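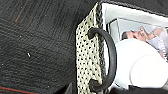

Le sac à pois

Hamdia Nigatu avait posé le sac devant le robot de Clonder et elle attendait. La consigne était simple : prendre la poignée noire, soulever, porter le sac jusqu'au comptoir du magasin. Dedans il y avait une boîte blanche, commandée en juin par une cliente de Lelside.

-- Il réfléchit, dit-elle.

Au premier essai, la pince se ferma sur l'air. Au deuxième, elle froissa le papier. Après 7 essais, la poignée tenait enfin, et le sac monta de quelques centimètres.

La cliente regardait sa montre.

-- Je peux le prendre moi-même ?

Hamdia hésita, puis elle lui tendit le sac.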